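Household Organization, Unit 4: Sorting a Mixed Box
Course handout, March
Prepared by Urho Hakala, with corrections by Tegan McPhee

Please read before the practical session. Bring the handout with you, and also a pencil, because there is a table to fill in at the end.

1. What this unit is about

In Unit 3 we worked with cupboards. A cupboard has a fixed place and a fixed purpose, so most of the decisions are already made before you open the door. In this unit we work with the mixed box. By this I mean a box where things from different parts of the home have come together: food, cleaning things, small tools, papers, sometimes clothes. Such a box appears after a move, after a holiday, after a visit to a relative whose kitchen had to be emptied, or simply because somebody was expecting guests and had to clear the table quickly.

The mixed box looks like an easy task. It is small, and you can carry it. But students in earlier groups needed more time for one mixed box than for a whole shelf of plates. With plates you decide once. With a mixed box you decide again for every piece, and each decision is of a different kind. For a packet of crackers you ask about the date. For a sponge you ask if it was used. For a clip you ask if it belongs to something.

2. Words we use in this unit

Base surface: the table or counter where the box stands while you work.
Group: things that will go to the same place in the home.
Waiting item: a thing you cannot decide about now.
Loose part: a clip, a lid, a tie or similar, which has been separated from its main thing.
Contact: when a food package and a cleaning thing have touched each other.

In some older books you will find "category" in the place of "group". I prefer "group", because students who think in categories begin to make very fine divisions (sweet biscuits, salty biscuits, biscuits for cheese) and the box is never finished.

3. Preparing the base surface

Put the box on a table, not on the floor. Working on the floor is bad for the back, and crumbs go into the carpet. If the table has a cloth, a wipeable one is best. A patterned cloth is no problem for large packages, but small loose parts are easy to lose on it. When the cloth is patterned, put a plain tray next to the box and lay all loose parts there.

Open all the flaps of the box and fold them outward. Good light is important. Dates on packages are often printed in small type near a fold, and students who work in poor light turn each package many times.

Keep a cloth and a spray bottle near, but at the edge of the table. Do not spray over an open box.

4. Looking before touching

This is the step that most students leave out. Stand in front of the box for 90 seconds and only look. Do not move anything. Say quietly to yourself what kinds of things are there, not each thing by name. "Dry food. Foil. Something for washing dishes. Small plastic parts." After this you already know how many groups you will need.

In the box we use for the demonstration, the food is mostly in packets. There are crackers, there is foil, and there is a scouring sponge in among them.

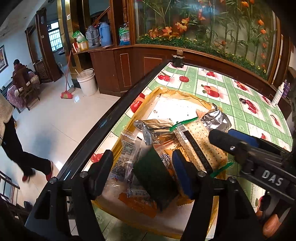

A student usually reaches first for the brightest thing or the thing on top. It is better to begin with the thing that does not belong with the others, and in a box that is mostly food this is the sponge. Take it out and you have a food box with a few small extra parts, and the rest of the work becomes simpler. In a box of tools with one jar of jam it is the jam that goes first. The rule is the same: remove the stranger, then look again.

5. Food and cleaning things in one box

Packaged food and a new, dry sponge can travel together for a short time without great harm. I would still separate them as the first action. A used sponge is another matter. It may carry moisture and smell, and cardboard packages take both very easily.

For contact, follow these steps:

Check if the food package is closed. Press it lightly along the seams.
If it is closed, wipe the outside with a slightly damp cloth and let it dry on the table.
If it is open, smell it and look inside. When you are in doubt, it goes to the bin.
Liquids for cleaning never go back into a box with food, even for five minutes, even with the cap closed.

Tegan asked me to add a remark here. In our last group one student put the sponge in the bin immediately, although it was still new. Please do not do this. A thing in the wrong place is not yet rubbish. It goes to its own group and you decide at the end.

6. Reading the packages

For each food package look for three things, in this order.

The date. On crackers and similar goods it is often a short line of dark print, separate from the decoration. Do not confuse it with the batch number. At the training kitchen in Soller we had a package marked 908 and another marked 943, and half of the group tried to read these as dates. They were batch numbers. If a number cannot be a day and a month, look in another place on the package.

The closure. Is the package sealed, clipped, folded, or open? Foil is difficult here. A foil packet which is crumpled can be empty, half full, or full and only badly treated. Pick it up and feel the weight before you decide. Do not judge foil with the eyes only.

The ingredients panel. In this unit we read it only for storage advice, for example "keep dry" or "refrigerate after opening". Allergies are the subject of Unit 7.

A barcode tells you nothing useful at home. I mention it because students ask every year.

7. Loose parts

Small plastic clips and strips cause more discussion than any other thing in this course. Many are made for closing bags, and you can use them again. Others broke off from something and will never be used. My advice is as follows.

If you can say in one sentence what the part is for, keep it with the things it serves. Bag clips go where the bags are, which in most homes is the dry food shelf.

If you cannot say what it is for, it becomes a waiting item. Put it on the tray. At the end of the session ask the other people in the home. If they also do not know, it can go.

Do not collect unknown parts in a jar. In the flat at Tuhiwai, where I taught for two winters, there was a very full jar of this kind on the window sill, and in all that time I saw it opened once, by a child who wanted the jar.

8. Wrappers and packets

Put empty wrappers in one pile while you work and take them away together. If you walk to the bin with each one, you lose your order and you will probably stop to do something else in the kitchen. But check each wrapper with the hand first – small sweets and single biscuits hide in the corners.

Clear bags with printing can be sorted quickly because you see the content. Even so, turn the bag one time. The opening may be on the side you do not see.

9. The bottom of the box

When the box seems empty, it often is not. Flat things slide under a lining sheet or into the gap where the bottom flaps meet. Lift the lining, if there is one, and shake it over the sink. Then look at the cardboard itself. If it has a stain or a soft corner, do not use the box again for food. A dry and clean box can be folded flat and kept. Two or three folded boxes are enough for a normal home.

10. Putting away

Carry one group at a time, and begin with the group that has the longest way to go. Cleaning things go under the sink or on the high shelf, dry food goes to the cupboard. Put the older package in front of the newer one. Open packages go in front of closed ones, also when the date is later.

Students in shared apartments should label their shelf. The people at the Emby house use a strip of paper tape with initials and this works well, though the tape must be changed when it becomes greasy.

11. Practical exercise

You work in pairs. Each pair receives one mixed box and has 60 minutes, with the writing included. One person handles the things and the other person writes, and after half of the time you change.

Write a line for each group, with these columns:

Group name
Where it goes in the home
Problems found (contact, open package, old date)
Waiting items

Please write in full words. In the previous exercise I received several tables with abbreviations that even the authors could not explain later.

The speed is not evaluated. What I look at is if the stranger was taken out first, if the dates were read correctly, and if the waiting items are really waiting items and not only things you found boring.

12. Questions to think about at home

Which drawer or box in your own home is a mixed box, although you do not call it so?
What was the last thing you bought new because you could not find the old one?
Who in your home decides about waiting items, and does this person know it?

Reading for next time: the chapter on dry storage in the Clulness course book, up to the section on glass jars. The section on freezing can be left for Unit 6. Tegan has the key to the book cupboard in the morning, before nine o'clock.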